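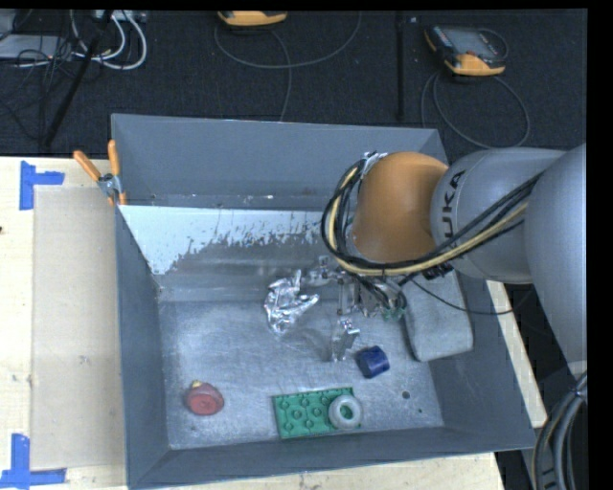 Figure 1. White paint worn back to bare metal along the inside rear wall of a metal bin.

Why Does the Paint Come Off? A Study of Painted Railings in Tarkthorpe
Czerwiński, Grondbridge College, Materials in Everyday Life

Introduction

Anyone who has grown up in Tarkthorpe will have leaned on the railings along Nuser Walk at some time or other, and will probably have gone home with white flakes on their sleeves. I certainly did, more than once, and my grandmother was not pleased about the good coat. When we were asked to pick a project on a material we meet every day, I thought of those railings almost at once, and I am glad I did, even though a fair amount of the work took place in November with very cold fingers.

The question I set myself was a simple one: why does paint on outdoor metal fail in some places long before it fails in others, when it all seems to have been painted at the same time?

Background

Paint holds on to metal partly by gripping the tiny roughness of the surface and partly by chemical attraction. Both depend a great deal on how clean the metal was to begin with. Grease, dust or old rust under a coat of paint gives it very little to hold on to, and a primer is normally used to help the top coat stick. Once there is a scratch, water and air can get to the steel. Rust takes up more room than the iron it comes from, so it pushes the paint up from underneath, and that is how you get those blisters that are so tempting to pick at (I tried hard not to).

Sunlight does its share of harm too. It slowly breaks down the binder in many paints and leaves a chalky powder behind, which you can wipe off with a thumb.

What I did

I chose 14 panels of railing along the Walk, some under the lime trees, some in the open, and some beside the steps where people come down from the bus. On each panel I laid a clear plastic grid over the top rail and marked every square where bare metal or rust showed. I also pressed on a strip of tape, pulled it away, and looked at how much paint came with it. Each panel was visited five times over the term, always before nine in the morning so that the light was much the same.

For comparison I painted small steel plates at home. Half were washed with dish soap and lightly sanded first, and the other half were painted just as they came. All of them sat in salty water for 24 hours before I scratched them and did the tape test.

Results

Altogether I marked 1,838 squares as bare or rusty. The panels beside the steps were much the worst, and nearly all of their wear was on the top and the inner side of the rail, where hands and bags rub. Panels under the trees had less rubbing but more blisters, mostly at the joints, where wet leaves collect. The open panels were chalky but mostly whole.

With the plates at home, the unwashed ones lost paint in long strips as soon as the tape was lifted. The washed and sanded ones lost only a thin line on either side of the scratch – a bigger difference than I had expected from a bit of dish soap and ten minutes of rubbing.

Problems and things to change

My grid slipped on the curved rail, so some squares near the edges may have been marked twice. The tape was ordinary kitchen-drawer tape, and I ran out and had to switch to another roll before the last visit. I would also like to know when the railings were last painted. I asked at the library and was shown some lovely old postcards of the Walk, but none of them settled it.

If I carry on with this next term, I would like to try plates with and without primer, and leave them outdoors through the winter on the fence behind our shed.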